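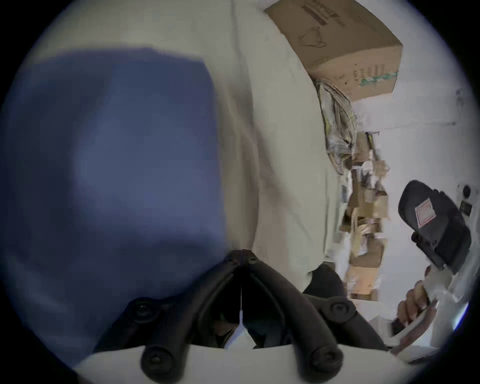 What should be in the house rules for recording bed and pillow tasks with hand-held grippers?

The task wording, the start and end state, what counts as a failed take, who may be in view, and when people have to stop and rest. Put it on one page and keep it in the room where the recording is done.

oddsocks_lab
Asked in Faltska Help > Robots at home > Good practice

OK, longer version of what I'm after. I'm putting together a rule sheet for our group in Drernholm. We record household tasks with hand-held grippers in ordinary bedrooms, and right now everybody works from memory. One person squares the pillow up against the headboard, the next one drops it anywhere on the mattress and calls it done. I love this work and I'd really like to get the boring part right before October, when we start on the bigger set (600 takes, if all goes well!). Has anyone got rules that people stick to? Mine is already 7 pages and I can tell it isn't going to be read.

tapeandzipties
Top answer

Seven pages is too long, so well done for noticing! We went through the same thing on the Avora project and ended up with one side of paper, large type.

Start with the end state. Write it so a stranger could look at the bed and say done or not done. "Pillow flat, long side against the headboard, no corner folded under" works. "Pillow placed nicely" does not. Do the same for the start state, except that you want the start to vary, so list what is allowed to change (where the pillow lies, how wrinkled the sheet is) and what must stay put for the session. 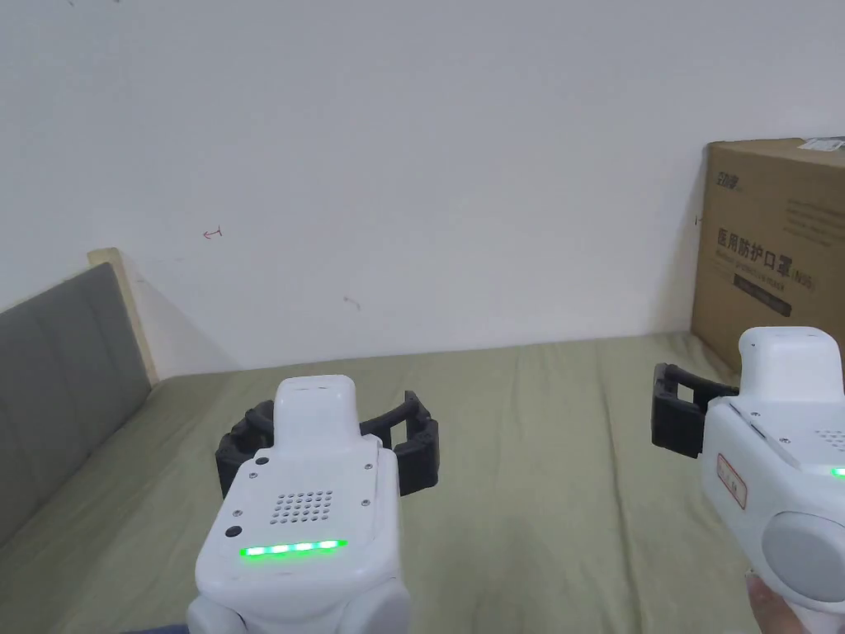 Then settle who does what when two people are recording together. Our rule is that the person who says "go" is also the only one who says "stop", and the other one keeps quiet unless something is about to get broken or somebody is about to get hurt. Check the clocks match before the first take of the day and again after any restart. It takes a minute and it has saved us entire Wednesdays.

Failed takes: keep them, label them, never trim them to look like good ones. A dropped pillow that gets picked up again is useful to somebody. We use 2 labels, "recovered" and "abandoned", and that has been plenty. We started with a much longer list and people just guessed.
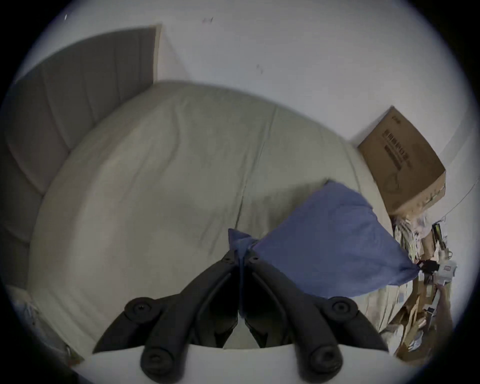 The other thing I'd put in writing is speed. People get quick after the first hour and start yanking fabric in ways a real arm couldn't follow, so we ask for a calm, even pace and a break after every 200 takes at the very most - most of us stop well before that because wrists get sore. Whoever is recording can call a break without giving a reason. Put that line in bold.

gus_the_lamp

Just do what the Trịnh checklist does. Consent first, then tools, then room. Works fine for us.

oddsocks_lab
Reply to gus_the_lamp

Thanks, will look! Does it cover bedding or only kitchens?

gus_the_lamp

Kitchens mainly. Same idea though.

quiltdept

Adding the privacy part, which I get very keen about. Bedrooms are full of other people's lives. Get the okay in writing from everyone who lives there, including the ones who'll be out that day. Before you start, look for mail, medicine, photos and open screens, and move or cover them with the owner's say-so. Anything you find afterward gets flagged the same day, and the take is held back until somebody has looked at it. Don't leave that to the person who recorded it.

Also agree on what you do with the household's stuff. Ours says we don't tidy unless asked. A lived-in room is a perfectly good room to record in, as long as you can walk along your side of the bed without tripping.

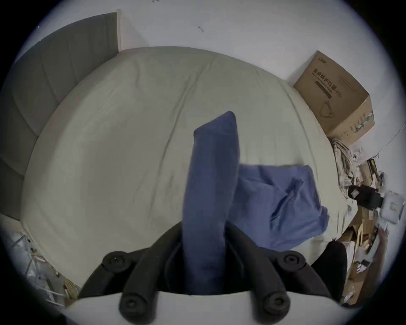
Can the rules change halfway through a set?

Small changes are fine if you give the sheet a new version number and write that number on every take from then on. A change to the end state is different: finish the set under the old wording, or start a new one.

oddsocks_lab

Version numbers, of course!! Adding that tonight. I've got it down to a page and a half and I'm cutting the section on shoes.

tapeandzipties

Keep one line on shoes. Socks slide on bare floors.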